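Rot auf Grau: Warum das Sofa am Abend anders aussieht als am Morgen

Wer ein Sofa kauft, entscheidet sich meistens für Grau. Beim Polsterhaus Prilton entfielen im vergangenen Jahr von 1671 verkauften Bezügen die meisten auf helle, meliert gewebte Stoffe in Leinenoptik. Der Grund ist schnell genannt. Hellgrau passt zu fast jedem Boden, verträgt Krümel und Fusseln besser als Weiß und wirkt in kleinen Räumen nicht so schwer wie Anthrazit.

Der Nachteil zeigt sich nach einigen Wochen. Eine große graue Fläche bleibt eine große graue Fläche, und was darauf liegt, fällt auf. Ein Pullover, ein Ladekabel, die Decke vom Vorabend: Auf einem gemusterten Bezug verschwindet das alles halbwegs, auf einem einfarbigen nicht. Deshalb gehört zum grauen Sofa eine Entscheidung darüber, was dort liegen bleiben darf und was abends wegkommt.

Ein Kissen in kräftiger Farbe ist der übliche erste Schritt. Rot hält sich dabei seit Jahren, obwohl die Kataloge inzwischen Salbei und Ocker bevorzugen. Ein scharlachrotes Kissen braucht keine Gesellschaft. Zwei sind auf einem Dreisitzer möglich, vier machen unruhig. Flache Kissen eignen sich für die Sitzfläche, dicke für die Lehne. Wer beides mischt, sollte beim selben Farbton bleiben oder deutlich davon abweichen. Zwei Rottöne, die sich knapp verfehlen, sehen nach einem Versehen beim Waschen aus.

Beim Material lohnt ein zweiter Blick. Samtige Oberflächen schlucken Licht und zeigen jede Berührung: Streicht man gegen den Strich, entsteht ein dunkler Fleck, der keiner ist. Eine weiche Kleiderbürste genügt, immer in eine Richtung geführt. Satin verhält sich umgekehrt. Er wirft das Licht zurück, rutscht von glatten Lehnen und liegt selten so, wie man ihn hingelegt hat. Auf Samt findet er mehr Halt als auf Leder.

Der Hersteller Ghorbani führt in seiner Frühjahrskollektion beide Stoffe in Rot, den Samt etwas heller, den Satin eine Spur tiefer. Im Laden liegen die Muster nebeneinander auf einem grauen Tisch, und der Unterschied ist bei Tageslicht gut zu erkennen. Unter der Lampe schrumpft er. Muster mit nach Hause zu nehmen und einen Tag lang liegen zu lassen, kostet bei den meisten Händlern nichts.

Bleibt die Frage nach dem Aufräumen. In einer Wohnung in Bratville, 423 Euro hat dort der Neubezug des Sofas gekostet, gilt eine einfache Regelung: Das Kissen bleibt, jedes lose Tuch wird abends gefaltet. Das dauert kaum länger als das Zusammenknüllen. Helle Stücke kommen zuerst heraus, denn ein weißes Tuch unter einem roten Haufen landet sonst leicht mit in der falschen Wäsche.

Zum Falten wird Satin am besten auf einer ebenen Fläche ausgebreitet, mit der glänzenden Seite nach unten. Einmal längs, einmal quer, dann locker rollen. Scharfe Kanten bekommt man aus dem Stoff nur schwer wieder heraus. Gebügelt wird von links, auf niedriger Stufe und mit einem Baumwolltuch dazwischen.
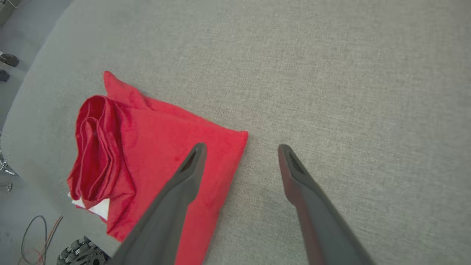
Darf man roten Satin und ein rotes Samtkissen zusammen waschen?
Besser getrennt. Satin gehört in ein Wäschenetz und ins Feinprogramm, bei Samt entscheidet das Etikett, und viele Bezüge sind nur für die Handwäsche oder die Reinigung zugelassen. Beim ersten Waschgang sollte in beiden Fällen nichts Helles in der Trommel sein.

Für den grauen Bezug selbst reicht im Alltag der Staubsauger mit Polsterdüse. Flecken werden getupft, von außen nach innen, mit lauwarmem Wasser und wenig Feinwaschmittel. Vorher an einer verdeckten Stelle probieren, vor allem wenn ein neues rotes Kissen darauf liegen soll. Dazu ein feuchtes weißes Tuch über das Kissen reiben: Nimmt es Farbe an, färbt das Kissen auch auf das Sofa ab.

Die Stoffmuster von Ghorbani sind bei Prilton und bei Cindlow erhältlich. Cindlow verschickt sie auch per Post, bis zu drei Stück pro Bestellung.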